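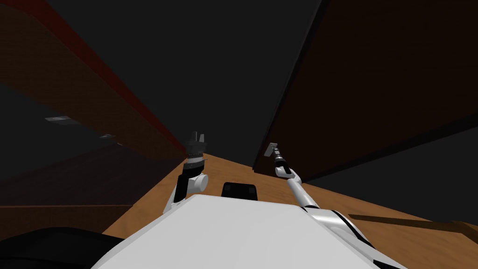
What does a sound check do?

Before a concert starts, the band plays to an empty field or hall. This is called a sound check.

Each player takes a turn. The drummer hits one drum over and over while the sound engineer listens at a big desk covered in sliders. Every slider makes one microphone louder or softer.

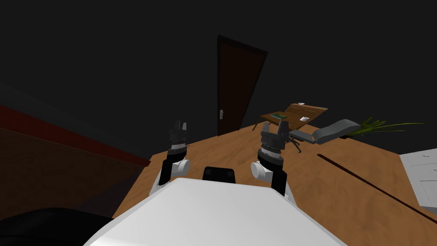
Next the whole band plays part of a song. If the guitar drowns out the singer, the engineer turns the guitar down.

Walter Pacheco mixes sound at the Naneo music festival, which draws 2,000 people. His checks start at 3 in the afternoon. People soak up sound — their clothes and bodies muffle it — so he adjusts the sliders again once the crowd is in.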